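Site check, Gronow hall kitchen and store. Checked by Carys Ellis, Oct 7, 2018.

- [x] Exits clear, signs lit
- [ ] Extinguisher tag current. **Lapsed, book Hunar.**

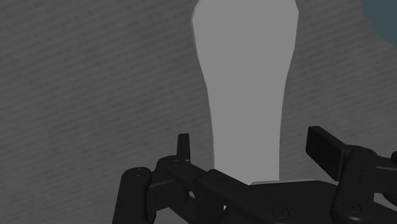 *1 min read*

- [x] Hot water unit, no leaks at the valve
- [ ] Power boards. One daisy-chained behind the fridge, unplugged and tagged.
- [x] Rainwater tank lid locked. Holds around 3,000 litres, overflow grate clean.
- [ ] Back step nosing lifting, colour strip worn off. Reglue before November.
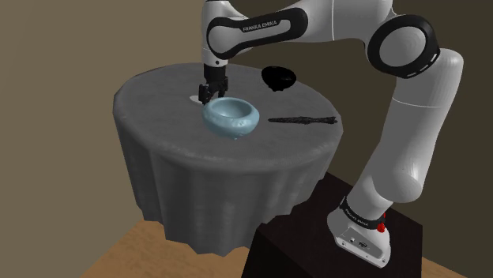

*Round table with grey cloth.*

- [x] First aid kit sealed
- [ ] Key 404 still missing from the cabinet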